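Povden Household Packaging Survey: Data Card

Summary
The Povden survey records how residents of the Crenshaw district sort and store household packaging before kerbside collection. Version 2 contains 3,089 entries from 137 households.

Contents
Each row gives a household code, the packaging category, the disposal stream chosen and the month of entry. Entries that could not be matched to a stream are labelled "unsorted" — they have not been removed.

Licence and access
The tables may be used for non-commercial research. Requests should be directed to the Clirnero data office.

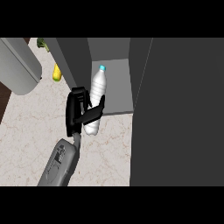 Known limitations
Apartment buildings with shared bins are under-represented. Category names were revised in June, and earlier entries retain the former labels.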